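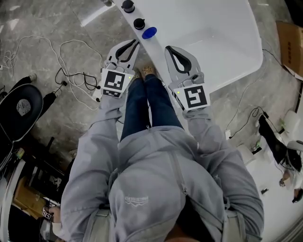

Tanveer Magsi replied that he could not reproduce the fault from his desk, that the bookings looked right to him, and that he wondered whether the users had tried looking at a different clock.

Reopened on that basis.

Ticket 3397
Status: Reopened
Product: Rulletetti room booking, with Zerkbridge calendar sync
Site: Talpur office, second floor
Severity: Low (set by vendor), High (set by everyone standing in the corridor)

Summary
Since the clocks went back in November, recurring meetings booked through Rulletetti show the correct time in people's calendars and the wrong time on the panels outside the rooms. The panels are one hour early. A room booked for 10:00 goes red at 09:00, waits ten minutes for somebody to check in, decides the meeting has been abandoned, and gives the room away. At 10:00 the rightful owners turn up and find the sales team in there with sandwiches.

One-off bookings are fine. Recurring bookings made after the clock change are fine. The trouble is confined to recurring bookings made before it, meaning all the ones anybody cares about.

What the first response asked us to do
1. Restart the panel. Done.
2. Restart the other panels. Done.
3. Clear the browser cache. The panels don't have a browser we can get at, so I cleared mine. I've been logged out of the payroll site and the fault is unchanged.
4. Check that the panels have the right time. They do. The clock in the corner says 9:00 at 9:00 and is the only part of the screen I trust.

Log

08:40
Pulled the settings page for the room called Zurania. (The rooms were named by a previous office manager. I don't know what it means either.) Time zone is set correctly. "Adjust for daylight saving" is ticked. Directly under it is another box labeled "Adjust for daylight saving (legacy)", also ticked. Hovering over the legacy box brings up a tooltip that reads "Adjusts for daylight saving (legacy)."

08:55
Unticked the legacy box. Saved. The page reloaded with the legacy box ticked.

09:05
Unticked it again and saved more firmly. Same result.

09:20
Tried it from the site administrator account. This time the box stayed unticked and I got a green banner saying the change would apply at the next sync. Zerkbridge syncs on the hour. Made coffee.

10:00
Sync ran. Zerkbridge log says "completed with notices." The notice is code 609. The knowledge base article for 609 says, in full, "See 609." The link goes to the article I was already reading.

10:10
The weekly planning meeting lost its room again. Their organizer has started booking an extra hour at the front to make sure the panel's mistake lands inside the booking. I asked her to stop, as it will make the mess harder to clean up later. She asked me when later was. I put her down as a watcher on this ticket.

11:15
Exported one affected booking and one healthy booking and laid them side by side. The healthy one carries a time zone name. The affected one carries a fixed offset from UTC, the summer one. So in July it was right, and it has gone on being exactly as right as it was in July.

My guess: Zerkbridge used to write the offset into the series when it was created, someone fixed that in an update, and the fix only covers new series. The old ones kept whatever they were born with. The calendars ignore the offset and go by the organizer's own zone, so they look fine. The panels believe what they're told.

This would explain why Tanveer saw nothing wrong. He was looking at the calendar. Please could someone look at a panel, or at the panel preview under Devices, which shows the same thing and can be reached without a visit to Talpur.

11:40
Tested the guess. Took one old series in Zurania, opened it in Rulletetti, changed the title from "Standup" to "Standup." with a period, and saved for all future dates. Waited for the sync.

12:00
Still early. Changing the title doesn't rewrite the time fields.

12:15
Moved the same series five minutes later, saved, moved it five minutes back, saved.

13:00
Panel is correct. The organizer and every attendee have received two notices apiece announcing a change to a meeting that has not changed. One of them has replied to all, asking what changed.

13:20
So there is a workaround, and I don't want to use it on every series in the building. I'd be moving half the company's calendar back and forth by five minutes, and I have to eat lunch with these people.

14:30
Turned off auto-release on all second floor panels. Rooms will now stay booked whether or not anybody shows up. The panels will still go red an hour early and free up an hour early, but they won't hand a room to someone else for want of a check-in. I've taped a note under each one telling people to go by their calendar. The tape was signed out of the supply cupboard, for which there is a separate system, and it worked the first time.

Reply from vendor support, 15:10
Thank you for your patience. We have identified that your issue may relate to the way recurring items were stored before version 7. Please confirm whether you are on version 7 or later. If you are, the issue is resolved.

My answer, 15:25
We are on version 7. The issue is not resolved. I've attached the two exports and the sync log with the 609 in it. Three questions, in the order I'd like them answered:

Is there a way to rewrite the stored offset on existing series without sending notices to attendees? A script or a hidden switch would do, and so would somebody at your end with database access and a free afternoon.

If we leave everything alone until the clocks go forward in the spring, will the old series come right by themselves? I think they will, and I'd like that in writing so that I can plan to be away when they go wrong again next fall.

What is 609?

Reply from vendor support, 16:45
Escalated to the Zerkbridge team. They have the exports. A silent rewrite exists but has to be run from our side, and needs a list of the affected rooms and a window when nobody will be creating bookings. The 609 article has been reported to the documentation group.

My answer, 16:50
Room list attached. Any time after 18:00 is fine. Please leave the series called "Standup." out of the run, as it has been through enough. Leaving the ticket open until I've seen a panel go red on the hour it's supposed to.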